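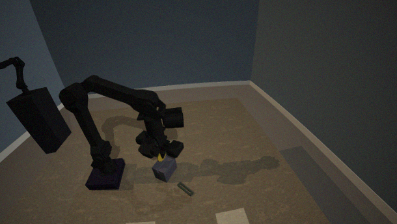
Black arm and small block, rendered view.

About Plirnik

Plirnik tests and calibrates water meters for small utilities and apartment owners. The company was started by Eirini Sarantis and Dario Ferraro in a rented bay on Georgiou Street and now runs 3 test benches at the Flirport site.

Each bench holds up to 6 meters in series. Meters are run at low, middle and high flow, and the volume is checked by weight against a reference tank. The largest tank holds 300 gallons. Last year the lab issued 1,075 certificates — residential sizes made up most of them.

Results are sent as a signed report with the as-found and as-left error for each flow point. Meters that cannot be adjusted go back to the owner untouched unless scrapping is requested in writing. 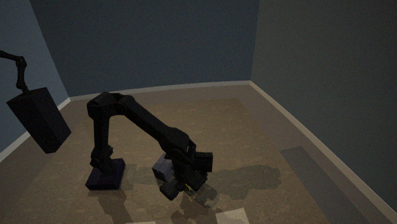
Yeshi Yimer wrote to us in January that the as-found figures settled a billing dispute her building had carried for two years, and asked that we keep them on the first page of the report. They are on the first page.

Intake is open from 7:30 a.m. Large meters by appointment — contact Celeste Ulloa.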